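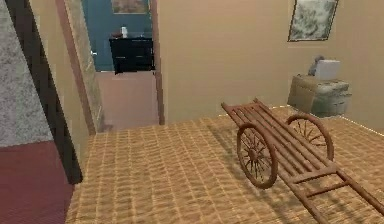
Departamento de Obra Civil y Auscultación - Oltmont

Medidor de convergencias Gidedov para túneles y galerías

Os cuento lo que me preguntáis casi todas las semanas por teléfono, y así lo tenéis escrito: qué es el Gidedov, para qué obra lo alquilaría yo y para cuál os diría que os ahorréis el dinero (sí, también lo digo, y mi jefe ya lo sabe).

Es un medidor de convergencias de cinta, de los de toda la vida, con lectura digital. Se engancha entre dos pernos anclados en los hastiales o en la clave, se tensa siempre igual y te da la distancia entre ellos. Mañana vuelves, mides otra vez, restas y ya sabes si la sección se está cerrando. Nada más. Yo he trabajado con estaciones totales carísimas y me encantan, pero en una galería estrecha, con polvo y con la ventilación a tope, acabo echando mano de la cinta.

El muelle tensor es lo que más me gusta de este modelo. En el anterior había que mirar una marquita en el cuerpo del aparato y, claro, cada operario la veía a su manera y luego las series tenían unos dientes de sierra preciosos que no significaban nada. Ahora hace clic cuando llega a la tensión y punto. Con guantes se nota igual de bien, que era mi miedo.

Lo que va en el equipo de alquiler:
Cuerpo de lectura con pantalla retroiluminada
Cinta de acero perforada en carrete, con repuesto
10 pernos de convergencia con su tapón roscado
2 baterías y cargador
Bastidor de comprobación plegable
Maletín rígido
Hoja de calibración con el número de serie del aparato

La memoria guarda 4000 lecturas. A mí me sobra por todas partes, pero si lleváis varios frentes a la vez os pido por favor que descarguéis al final de cada turno. El programa se llama Strand y viene incluido en el alquiler; saca las curvas de cada sección y una tabla que se abre en cualquier hoja de cálculo. Es feo como él solo, eso os lo adelanto, aunque no se cuelga y en los tres años que llevo con él no he perdido ni una serie.

¿Para qué lo recomiendo? Galerías de servicio, túneles de carretera en excavación por fases, rehabilitación de revestimientos viejos, pozos con sección pequeña... Si vuestra sección es muy grande y hay tráfico de dúmperes todo el día, pensadlo bien, porque cada medida corta el paso un rato y el encargado os va a coger manía. Para esos casos tenemos prismas y estación, preguntadme y os paso el precio aparte.

Un consejo sobre los pernos: ponedlos pronto! La deformación que no se mide en los primeros metros detrás del frente ya no se recupera, y luego vienen las discusiones con la asistencia técnica sobre cuál es la lectura cero. Y tapadlos bien antes de gunitar, que he visto perder una sección entera por no enroscar un tapón de plástico.

El bastidor de comprobación se usa al empezar la jornada. Se despliega, se mide, se apunta el valor y se compara con el de la hoja. Si se va de lo que marca la hoja, no midáis con él y llamadme, os mando otro cuerpo desde el almacén. Los pernos no se devuelven (se quedan en la roca, como es lógico), así que esos van como consumible en la factura.

La calibración la hacemos en el taller de Jilow y la lleva Corentin Lecomte, que también coge el teléfono si tenéis dudas con los certificados. Los aparatos pasan por allí cada octubre, así que ese mes andamos justos de equipos - si vuestra obra arranca entonces, reservad con tiempo.

La fianza es de 3000 euros por equipo y se devuelve al revisar el maletín. No cobramos los arañazos del cuerpo ni la cinta gastada por el uso normal. La cinta doblada sí, lo siento, que una cinta con un pliegue ya no sirve para nada.

Para reservar, escribid al departamento con la fecha de inicio, la sección tipo y el número de secciones que queréis controlar. Si podéis adjuntar el plano de instrumentación, mejor todavía, y os preparo los pernos con la longitud que toque.

Precios y disponibilidad revisados el dom. 17 de marzo.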